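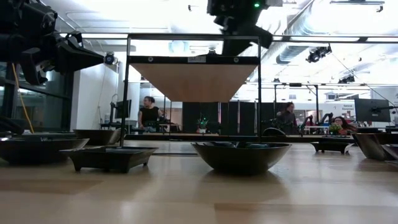

Attachment 1 of 1: tabletop with bowls and footed trays

Mivance Help Desk
Tableware and surfaces

Subject: Footed tray leaving dull marks on Skodilow tabletop
Status: Solved
Priority: Normal
Product: Skodilow table, gloss finish / Chala footed tray, square
Opened: March
Replies: 9

Customer, 09:14

We have a light wood Skodilow table with the gloss finish and a set of dark bowls and trays that stay out on it most of the day. Since last month we have been finding small dull spots on the top. They come in fours, in a square, and they match the feet of the square Chala tray. The rectangular tray is the same style but I haven't found any marks from it yet.

The spots don't feel rough. If I look straight down I can't see them. If I crouch and look along the table towards the windows they are quite clear, like a fingerprint that won't wipe off.

What I have tried so far:
Damp cloth, no change.
Damp cloth with washing-up liquid, no change.
Dry microfibre cloth, rubbed for a while. Possibly a bit fainter, but I may have been imagining it.

Is this the finish wearing away, or something coming off the feet? I would like to know before I put the tray back in the same place.

Support, 10:02

Thank you for the details and the photo. We can see the square tray between the bowls on the left and the large round one in the middle, and the smaller rectangular tray further back on the right.

Please could you let us know:
Is the square tray put down hot, or with anything hot in it?
Are there pads on the feet?
Is it lifted when it is moved, or pushed across?
What do you clean the table with on a normal day?

Please don't use cream cleaner or any kind of scouring pad for now. On a gloss top these leave a haze that is harder to put right than the marks themselves.

Customer, 10:40

Nothing hot goes in it.

I turned both trays over to look. The rectangular one has a clear pad on every foot. The square one has none, although there is a sticky ring on each foot where a pad could have been. I don't remember taking them off. It does get washed much more often than the other one.

It gets pushed. The large bowl takes up a lot of the middle, so people slide the tray along to make space.

Normal cleaning is a spray from the supermarket, whichever is on offer.

Support, 11:25

That helps a lot. Chala trays leave us with pads fitted to all the feet. The adhesive is not meant for long soaking, and once a pad has gone the ring of glue that is left will pick up grit and hold it against the table.

There are two likely causes for the spots. One is glue residue that has transferred to the gloss. The other is light scuffing of the top coat. They look almost the same at a low angle. To tell them apart:

1. Pick one spot. Leave the others alone for now.
2. Put a few drops of ordinary cooking oil on a soft cloth and lay it over the spot for 10 minutes.
3. Wipe with a clean cloth, then with warm water and a drop of washing-up liquid.
4. Dry, then look along the surface from low down.

If the spot has gone, it was glue. If it has not changed, the coat is scuffed and we will send you the next steps.

Customer, 13:51

Did the test on the spot nearest the front edge. It has gone. I then did the other three from the same square and two went completely. The last one is fainter, and there is a short line running away from it to the right that I hadn't noticed before. The line did not change with the oil.

I also found another set of marks nearer the back, by one of the legs of the black stand. Same spacing, so I suppose the tray was kept there at some point. Those all came off with the oil.

Support, 14:30

Good. The spots were glue, and the line is a scuff from the tray being pushed while there was grit on the foot. It is shallow if you can't catch it with a fingernail. Could you check?

For the tray, please take the remaining glue off the feet before it goes back on the table. Oil works here too, followed by a hot wash. Replacement pads are part number 28 for the square tray and 34 for the rectangular one. They are not the same size, so please order by number.

Customer, 14:48

Can't feel it with a nail.

Please send one pack of 28. I'd better have a pack of 34 as well if they are going to come off sooner or later.

Do the bowls need anything? They have no feet, and the large round one is heavy when it has things in it. The deeper metal one on the right gets moved about a fair amount too.

Support, 15:20

Both packs have been added to your order at no charge. They ship from our Stanitz store.

Bowls with a flat, clean base can stay as they are. Wipe underneath them when you wipe the table, and lift them when you move them. If the metal bowl has a rough patch on the base, put a cloth or a mat under it.

For the line, use the Skodilow gloss polish, a very small amount on a dry cloth, working with the grain. Two passes is normally enough. Don't polish the whole top, only the line and a hand's width either side. Wait until the next day before you put anything back on that area.

For daily cleaning, warm water and washing-up liquid will do. Supermarket sprays vary, and some of them soften pad adhesive.

Customer, 16:05 (nine days later)

Pads arrived and are on. I washed the square tray, left it overnight and fitted them in the morning as the packet says. It sits level, with no rocking.

Polished the line twice. I can still find it if I know where to look, but only with the lights on. Happy to leave it at that.

No new spots so far. The tray now lives at the far end, so it doesn't have to be moved every time someone wants the big bowl. You can close this.

Support, 16:22

Closing as solved. If spots come back with the pads on, reply to this ticket and it will reopen.

Internal note added on closing
Cause: pads lost from square tray, glue residue and grit on feet, tray pushed along gloss top.
Fix: oil to remove residue, polish on one scuff, new pads.
Parts sent: 28, 34.
Care leaflet for Chala trays to be checked. It says dishwasher safe but says nothing about soaking.
Linked article: Help 80, Marks on gloss tabletops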